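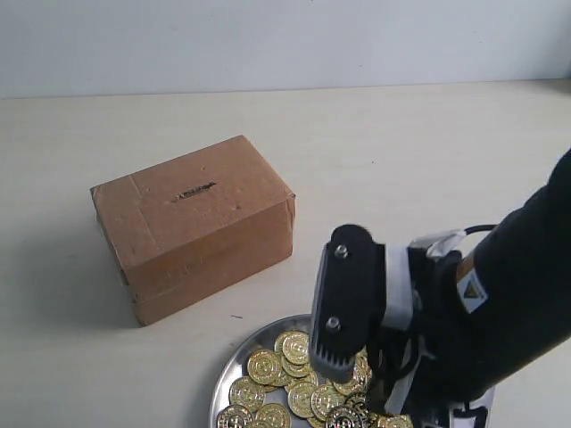
Search this site
Search

Progress report to the Foltberg fund: team kit program

Posted 6/24/20 by the Ferkex workshop

Hi everyone at Foltberg,

I promised you a proper update before the summer break and I've got plenty to tell you, so grab a coffee (a big one, I do go on). The short version is that the rugby and netball kit line is alive, we're a bit behind on shorts, and I want to talk to you about collars.

When you gave us the grant, the plan was to make custom printed team kit for small clubs that can't meet the big suppliers' minimum orders. We set our minimum at 20 pieces, and I'm so happy we stuck with it! Plenty of people in the trade told me we'd lose our shirts on it, pun theirs. Small orders do take more setup time on the printer, and I won't pretend the margins are pretty, but the clubs come back for second orders and that's where it starts to work.

So far we've shipped 800 finished garments. Most of those are rugby jerseys, then netball dresses, then a pile of training tees that we hadn't even planned to offer. A club asked for them, we had the fabric, and off we went. I'd like to add the tees to the program officially if that's OK with you. They use the same polyester as the dresses and there's very little cutting waste.

Fabric first. We moved our jersey knit order to the mill in Bragança, and the difference in how it takes color is lovely. Our old knit made every dark red look like brick. The new one is a touch heavier, and a couple of players grumbled about that in the heat, so we're using it for the rugby jerseys only and keeping the lighter cloth for netball. Delivery from Bragança has been slow this spring, as you'd expect with everything going on, and that's the main reason I ordered further ahead than the budget shows. You'll see the fabric line is over and the freight line is under. They come close to canceling out!

Now the shorts. I said we'd have rugby shorts ready by June and we don't. The pattern is fine, the sizing is fine, but the pocket seam kept popping in our pull tests and I wasn't going to send those out to people who get grabbed by the shorts for fun. We've gone to a doubled seam with a heavier thread and I've put 88 sample pairs out with players to train in. If they hold up, we cut the first full run next month. If they don't, I'll drop the pocket altogether, and I bet half the clubs would be fine with that.

The collars! Two clubs wanted an old-style stand collar, and it's a pain to sew, and it looks fantastic. We're doing it as a paid extra for now. What I'd love is to spend a bit of the equipment money on a collar press. It was down for a second cutting table, but we've rearranged the room and one table is doing the job. Could you let me know whether that swap needs a form or just a yes?

Design side, we've switched to Pramevton for the team mockups. Clubs get a picture of their kit front and back, change the colors as much as they like (one changed theirs so many times I began seeing stripes in my sleep), and then sign off before we print. Misprints from wrong names and numbers have dropped a lot. I still proofread every list out loud, which drives the rest of the workshop nuts.

Money, quickly. The full spreadsheet is coming in a separate email, but we've spent the training budget, we have most of the marketing budget left, and wages are on plan. With no matches being played, I held off on ads. I'd rather spend that when clubs are picking kit for the new season and people have something to look forward to.

Coming up next: the shorts decision, a children's size range for netball, and a name-and-number refit service for clubs that want to hand jerseys down to new players. My target for the refit service is 100 jerseys before the end of the year, and I've already had emails asking for it, so fingers crossed.

If you'd like jersey samples in the new knit, tell me your sizes and I'll get them in the mail. And please do send me that answer on the collar press!

We use cookies to improve your visit. By continuing to browse you agree to our use of cookies. Accept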